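From: Mareike Janssen
To: bench list
Subject: Re: sorting the chargers

On Tuesday Ekkachai Thammasiri wrote:
> Do we sort by colour or by length? I'd go by length.

Colour. Length takes too long to check at the table. 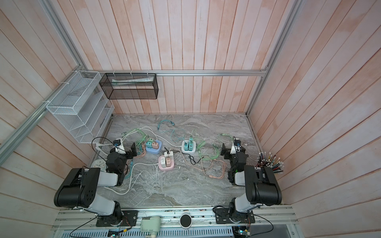
Chargers grouped in the blue, pink and white holders, cables still out.

Coil each cable before it goes away, some 100 mm across, with 2 ties. Teal and pale green stay separate. 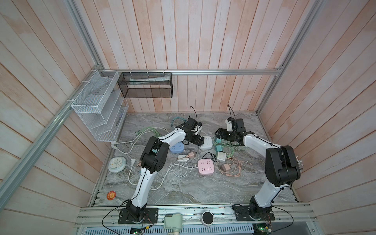 Adapters get labelled on the flat side, with the rated output. Anything without a legible rating goes to Theda.

Mareike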